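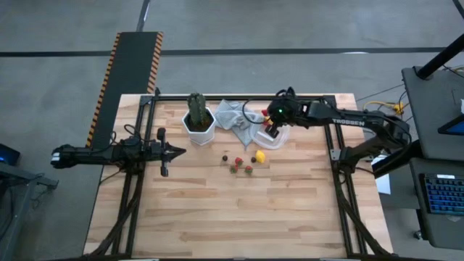
Butcher-block table, an arm on each side.

12/8/19

Church safeguarding archive, indexing work. Carried on with the Prirport boxes. 205 items are now in the index, mostly letters to the diocese and the replies where we have them. 58 of those still have no reply matched to them. I stopped trying to match by date alone. The diocese office stamped letters on arrival, sometimes weeks after they were written, and the replies quote the stamp date.

Changed the index so each letter has two date fields, written and stamped. Old entries have the written date in the stamped field if they came in before November. Don't trust that column until I have gone through it again.

Court papers from the Karaki case are in a separate folder. These are public copies with the names already blacked out. Two pages of the bundle were scanned upside down and the text reader made nonsense of them. Turned them and ran them again, fine now.
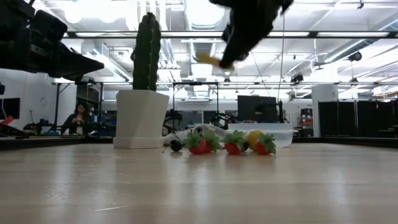
The name check is still the slow part. It ran over 2,301 pages from Clastmont and flagged 21 where a complainant's name might be readable under the marker pen. I went through all of them at full size. Most are a priest's signature or a parish stamp showing through from the other side, but four are real and those pages have been pulled from the shared copy. The originals stay in the locked cabinet and need re-masking before anyone scans them again.

Fesurora sent back our request for the parish registers. They want it on headed paper, with a line saying what we will keep and for how long. Draft is in the letters folder — please read it before it goes, mainly the second paragraph.

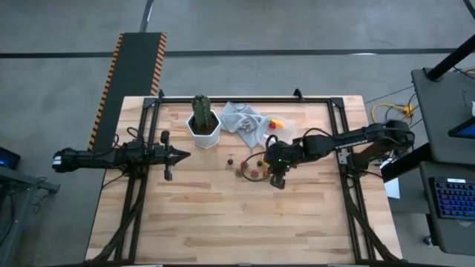 Table and both arms, with the plant and fruit.

To do:
Fix the stamped dates on the old entries.
Re-mask the four Clastmont pages and log them.
Ask Prirport if there is a second post book. The one we have stops halfway through a page and the next letter in the box has a higher number than the last line.
Back up the index before changing the date column. I forgot last time and lost an afternoon.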